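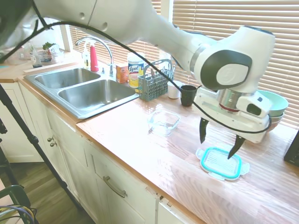

Recipiente hermético de cristal

El recipiente hermético de cristal es una caja de vidrio con tapa de plástico y cierre de pestañas que sirve para guardar comida. En mi casa lo llamamos táper aunque no tenga nada de plástico por debajo, y ya he dejado de corregir a la gente. Escribo este artículo para la enciclopedia doméstica de Sulel después de muchos años usándolos a diario, así que perdonad si me voy por las ramas, que con las gomas me pasa siempre.

Partes

El cuerpo es una sola pieza de vidrio. Los hay redondos y cuadrados, pero yo me quedo con el rectangular de esquinas redondeadas, que se arrima bien a los demás en la nevera y se rebaña sin pelearse con los rincones. El vidrio puede ser borosilicato o templado corriente, y conviene mirarlo en la base antes de meterlo en el horno (el mío favorito lo aguanta todo, pero tengo otro que no sale de la nevera).

La tapa es de plástico, muchas veces transparente, y lleva pestañas abatibles en los lados que enganchan bajo el reborde del vidrio. Por ahí es por donde se rompen casi siempre: la bisagra es una lámina finita y acaba blanqueando y partiéndose. Si solo falla una, yo sigo usándola para cosas secas.

La junta es el aro de silicona que recorre el borde de la tapa. Viene en gris, blanco, verde o turquesa - el turquesa me encanta, y además se ve enseguida si se ha quedado un hilo de tomate. Es la pieza que hace que la sopa no acabe en el bolso.

Tamaños y nombres

Cada marca pone los suyos, un lío. Los de Titen, que son los que más tengo, van por letras; los de Drundinska van por litros y sus tapas no casan con las de nadie, ni siquiera con las de su serie anterior. Mi consejo es escoger 2 tamaños y no salirse de ahí. Yo tardé lo mío en hacerme caso y todavía me queda un cajón con tapas viudas que me da pena tirar.

Lavado

El vidrio va al lavavajillas sin problema. La tapa, según la marca: casi todas dicen que sí en la bandeja de arriba, pero yo la lavo a mano con agua templada, a unos 50 grados como mucho, y la dejo boca arriba sobre la encimera con las pestañas abiertas. Cerradas guardan agua dentro y luego huelen. El cuerpo lo seco con un paño de algodón, por dentro y por fuera, ¡que el vidrio transparente canta cada gota!

La junta hay que sacarla de vez en cuando. Se levanta con el mango de una cucharilla, nunca con un cuchillo, y se tira despacio de ella siguiendo el borde. Debajo suele haber una línea oscura que asusta bastante la primera vez. Un rato en agua con bicarbonato, un cepillo de dientes viejo y a secar del todo antes de volver a ponerla. Borghild Viklund, en su manual de cocina pequeña, recomienda hacerlo cada 3 semanas; yo lo hago los miércoles que me acuerdo.

Manchas y olores

El vidrio no se tiñe con el curry ni con el pimentón, y para mí esto ya justifica lo que pesa. La silicona sí coge olor, sobre todo a cebolla y a pescado. Me ha funcionado dejar la tapa al sol un par de tardes, junto a la ventana, con la junta fuera. El limón también ayuda, menos de lo que dicen.

Guardado

Hay dos escuelas. Una guarda cada recipiente con su tapa puesta, cómodo pero glotón de espacio. La otra apila los vidrios unos dentro de otros y pone las tapas de canto en una cesta, como si fueran discos. Celina Zawadzka defendía lo segundo en una discusión larguísima de esta misma enciclopedia, y le copié la idea con una cesta Pawłowska que antes tenía para las patatas. Si se guardan tapados, mejor sin enganchar las pestañas: la silicona descansa y no se queda aplastada.

Véase también: fiambrera, junta de silicona, tarro de conserva, escurridor.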